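Put the Walls Back
by Jinfeng Wan
January

Went to see a place in Nirdale last month. Third floor, nice light, and the agent did the thing with her arms. "It all flows." Sure. So does the smell of fish.

I've lived open plan for 14 years, two apartments, and I'm done. Kitchen runs into sofa runs into desk. One person on a call, one person with a blender. Guess who wins. And you can't shut a door on dirty dishes when there's no door. You just sit there, looking at them, all thru dinner.

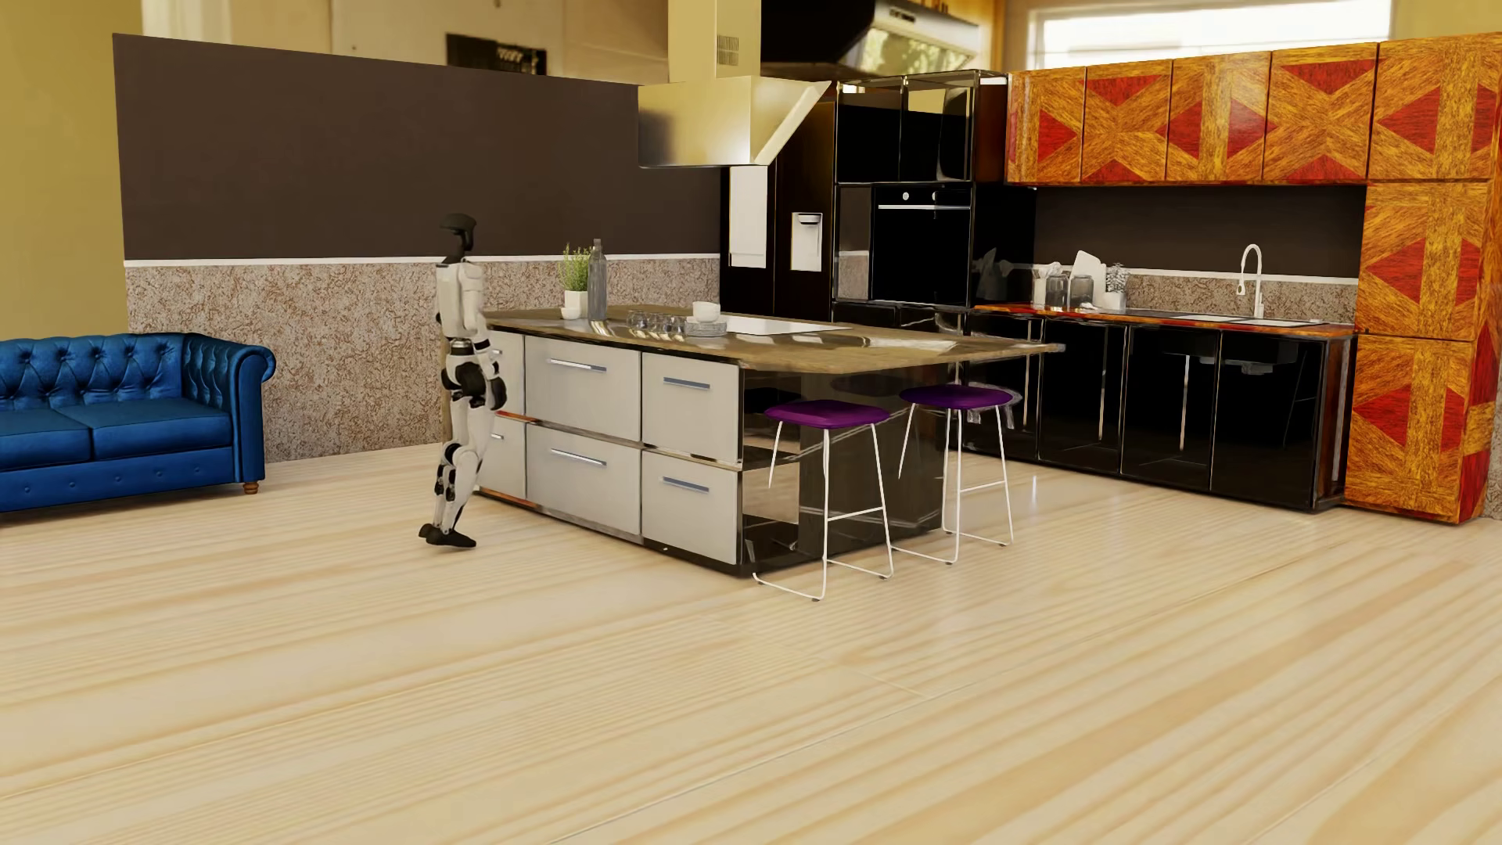
So is it worth paying to have a wall put back?

If you cook most nights and somebody works from home, I'd pay for it before I'd pay for new counters or a fancy stove. A stud wall and a door is a few days of dust. A slow cooker going at 10 a.m. two yards from your desk is every week.

My friend Tianyou Cai had his done in the fall, over on the Hamdan side of town. Five days, start to finish. Lost a bit of daylight, yes. He put a glass panel up high and got most of it back. Now his kids do homework in one room and he fries onions in the other and they yell thru the door like a normal family.

People say islands are for gathering. Fine. At a party, maybe. I get about 5 parties a year. Other 221 dinners or whatever it is (we eat out too much, different column) it's a place where mail goes.
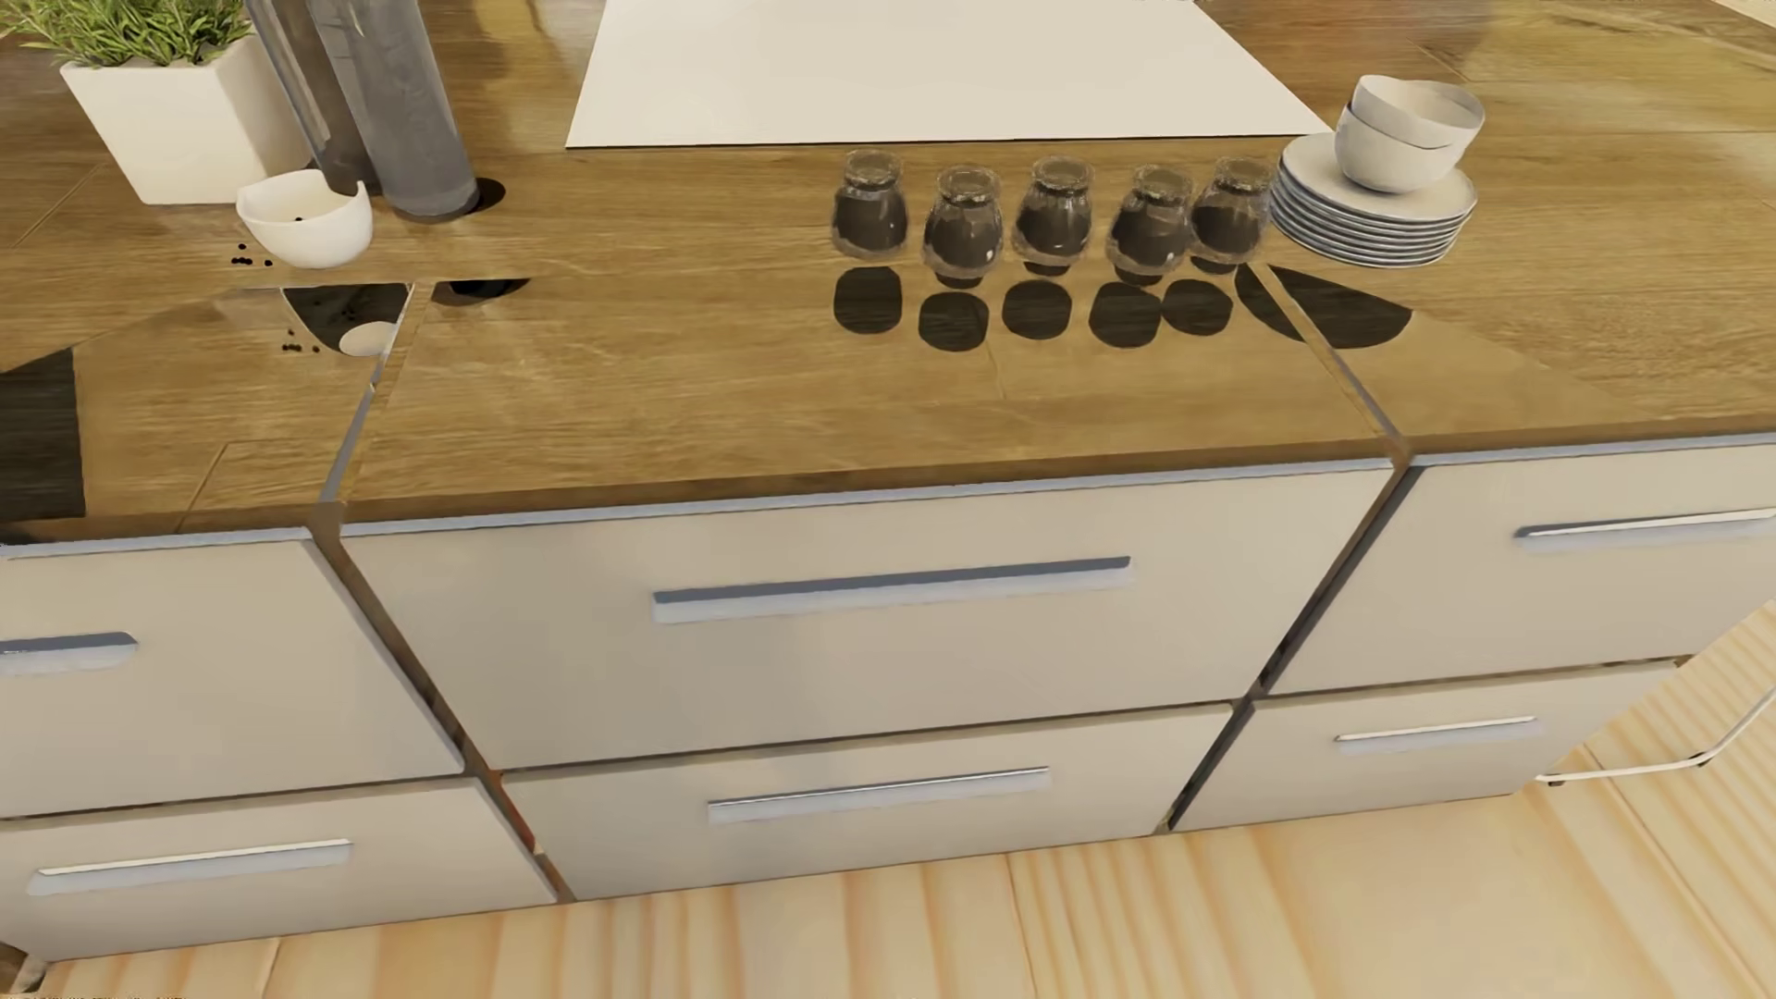
And the tidiness! A closed kitchen can be a wreck until bedtime. An open one has to be ready for company all day long, so you wipe, and wipe agian, and hide the toaster. Who has the energy. Not me on a work night.

Didn't take the Nirdale place. There's an older one near Stindlow with a tiny galley kitchen, ugly tile, a real door with a real latch. Asked the agent if the latch works. She looked at me funny. We're going back to see it at 4 p.m. tomorrow.

Contact the editor | © All rights reserved | Back to top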